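Stitch-by-Stitch Learning
Wednesday, January 30, 2019
By the Drastance wiki desk
14 shares | 3 comments

Stitch-by-stitch learning is a way of teaching a surgical robot to sew by copying people, one small motion at a time. I helped with the Keogh version, so take this entry as coming from somebody who's fond of it!

The method started at Stulledard as a plain recording exercise. A person steers two arms through a suture on a practice pad, and the recording gets chopped into short pieces (grab, push, pull, wrap, cinch). A model called Fatia learns each piece, plus when to move on to the next. We gave it 300 recorded stitches and held back 12 for checking.

Pushing the needle through was the easy part. Wrapping the thread for a knot took us until June, and I still wince at some of those runs.

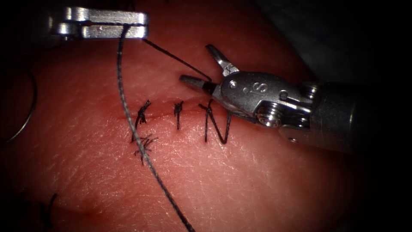
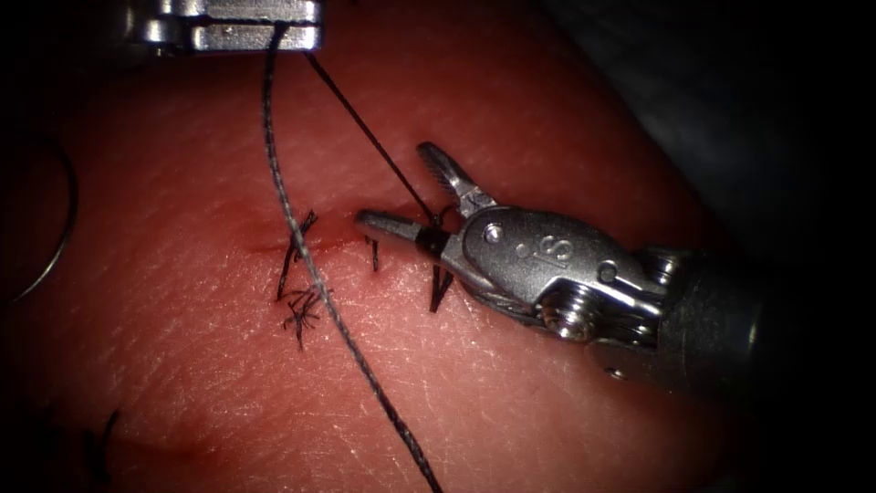
Thread handling is what Fatia spends most of its effort on, because thread never sits the same way twice. Our early model only tracked the tool tips, which worked fine until a strand got in the way. Look at the gray one hanging down across the cut and over the leftmost stitch – the tip tracker had no idea a strand like that existed. The newer one follows the strand too, at the cost of 200 extra milliseconds per step.

Comments (3)

stitchwitch: Does it handle curved cuts yet?

padpusher2: We tried this on thinner thread and the wrap step fell apart. More data, I guess.

lowtorque: Great entry, please add the cinch settings.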